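# Registo de ocorrência 2592 – Estante de dois níveis, conjunto de mesa Mokell

**Estado:** resolvido, em observação
**Prioridade:** normal
**Serviço responsável:** Apoio a Equipamento e Mobiliário, Arkano
**Fornecedor:** Taltum

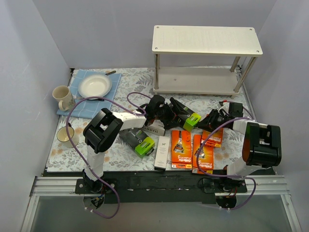
A ocorrência foi aberta em fevereiro pela unidade utilizadora e refere-se à falta de estabilidade da estante de dois níveis que integra o conjunto de mesa Mokell, composto ainda por loiça, talheres, canecas e pano. O tampo superior, de cor branca suja e cantos arredondados, é fixado por quatro elementos redondos, um junto a cada canto, e foi sobre estes que incidiu a primeira verificação. A unidade comunicou que o tampo cedia ao ser carregado do lado direito e pediu a substituição integral da peça.

## 1. Descrição inicial do problema

Texto transcrito do formulário de abertura:

> A estante oscila quando se pousa uma caneca no nível de cima. O nível de baixo parece firme. Já foi mudada de sítio na mesa e o comportamento mantém-se. Solicita-se estante nova, com urgência, porque a atual não oferece confiança para a loiça.

O pedido foi classificado como avaria de mobiliário ligeiro. Não foi registado dano em loiça nem em pessoas. Enquanto decorresse a análise, a unidade foi instruída a manter canecas e pratos sobre a mesa e a não colocar peso na estante.

## 2. Verificações efetuadas

**09h40** – Confirmada a referência do conjunto na ficha de inventário. A estante foi entregue desmontada e montada pela própria unidade, com a folha de instruções da Taltum. A folha não se encontrava arquivada e foi pedida segunda via.

**10h15** – Verificado o aperto dos fixadores do tampo superior. Dois apresentavam folga. Apertados à mão e, em seguida, com a chave fornecida. A oscilação diminuiu, sem desaparecer.

**10h30** – Verificado o assentamento sobre a mesa. Levantou-se a hipótese de a toalha com padrão de ramos e flores formar uma prega sob um dos pés. A toalha foi esticada e a estante reposta na mesma posição. Sem alteração.

**11h05** – Colocada a estante sobre uma bancada nua, para excluir a mesa como origem do defeito. A oscilação manteve-se, no mesmo sentido. Excluídas a mesa e a toalha.

**11h20** – Observados os postes metálicos que unem os dois níveis. O poste dianteiro direito não se encontrava a prumo. Ao desapertá-lo, verificou-se que a rosca inferior tinha entrado enviesada e que o poste ficara preso nessa posição.

**11h50** – Contactado o fornecedor. A Taltum confirmou que a montagem deve ser iniciada pelo nível inferior, com todos os postes apenas encostados, e que o aperto final só se faz depois de colocado o tampo. A unidade declarou ter apertado cada poste por completo antes de passar ao seguinte.

## 3. Causa apurada

Erro de sequência na montagem, agravado por folga em dois fixadores do tampo. Não se confirmou defeito de fabrico. A hipótese de substituição integral foi posta de lado, por não se justificar o encargo.

Registe-se que o tampo e o nível inferior foram examinados e não apresentam empeno. A marca escura no nível inferior, mencionada pela unidade numa segunda mensagem, é superficial e não tem relação com a ocorrência.

## 4. Intervenção

1. Retirar todos os objetos da zona da estante e dobrar o pano azul-claro, com os talheres à parte.
2. Desmontar o tampo superior e guardar os fixadores num recipiente fechado.
3. Desapertar os postes e limpar as roscas com pano seco. Não aplicar óleo.
4. Substituir o poste dianteiro direito pela peça enviada pela Taltum.
5. Reencaixar os postes sem aperto, partindo do nível inferior.
6. Assentar o tampo, alinhar os cantos e apertar os fixadores em cruz, por fases.
7. Repor a estante no canto direito do fundo da mesa.

A intervenção teve a duração de 17 minutos. O poste retirado foi etiquetado e devolvido ao fornecedor pelo circuito habitual.

## 5. Ensaio após intervenção

Carga de ensaio de 3 kg no nível superior, primeiro ao centro e depois sobre cada canto. Não se verificou oscilação. O ensaio foi repetido no final da tarde, às 16h30, com resultado idêntico.

A unidade perguntou se poderia passar a guardar na estante a totalidade da loiça do conjunto. O serviço não se opõe, desde que as canecas fiquem no nível inferior e os pratos sejam pousados sem empilhamento excessivo. O valor de carga máxima indicado na documentação do armazém Obi diz respeito a outro modelo e não deve ser utilizado como referência.

## 6. Observações sobre a restante mesa

No decurso da verificação foram anotados os seguintes pontos, sem necessidade de abertura de nova ocorrência:

- O prato branco de aba larga pode permanecer sobre o pano. A unidade receava que deslizasse; não se confirmou no ensaio.
- As canecas não são iguais entre si. A diferença não corresponde a erro de entrega – o conjunto admite modelos distintos.
- O garfo de cabo escuro deve ser lavado à mão, conforme a folha do fornecedor.
- As marcas ténues na parede lateral esquerda são anteriores à entrega do mobiliário e constam já do registo da sala.

## 7. Custos e encerramento

O poste de substituição foi fornecido ao abrigo da garantia. O custo imputado à unidade é nulo. Caso tivesse sido aceite o pedido inicial, o encargo estimado seria de 100 euros, acrescido de transporte.

Pede-se à unidade que:

- arquive a segunda via da folha de montagem junto à ficha de inventário;
- verifique o aperto dos fixadores ao fim do primeiro mês de utilização;
- comunique qualquer nova oscilação em resposta a este registo, sem abrir pedido autónomo.

A ocorrência permanece em observação até à verificação mensal. Na ausência de comunicação em contrário, será encerrada pelo serviço.

**Aditamento** – A unidade confirmou a receção da folha de montagem. Falta a assinatura do termo de devolução do poste.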